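Office Diary: Sitemap Review, September

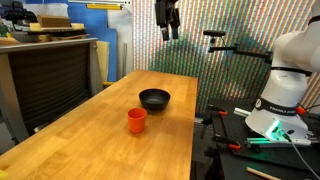 Cup and bowl on the long table.

The Web Services Office began its review of the Numar catalogue site at 9 a.m. Murali Subramaniam chaired. The matter before us was the XML sitemap, which had not been regenerated following the migration from Wevuto and continued to list 3000 addresses, of which 500 returned an error.

Léonie Riviere presented the crawl report. She noted that product pages in the colour and fibre categories were absent from the sitemap altogether, although they are linked from the main menu. I recorded her recommendation that the single file be divided by section — catalogue, help pages and notices — with an index file placed at the root of the domain.

Dae-han Min raised the question of canonical tags. Several pages on the Grastum subdomain name themselves as canonical while the sitemap gives the older address. It was agreed that the tag should prevail and that the sitemap should be corrected to match. I had favoured redirecting the older addresses first, and asked that this be minuted. Mr. Subramaniam agreed to revisit it once the new files are in place.

The revised catalogue file will hold 2000 addresses. Last-modified dates will be drawn from the content database; the present practice of stamping every page with the date of publication of the file itself is to cease. Priority values will be omitted.

Mohandas Kurup is to submit the new index through the search console and to monitor coverage for 14 days. I am to write to the Grastum editors regarding the canonical tags, and have yet to begin the letter.

Entered at 4:40 p.m., D. D'Souza

2 comments | 14 shares
© Numar Web Services Office | Contact the Office | Back to top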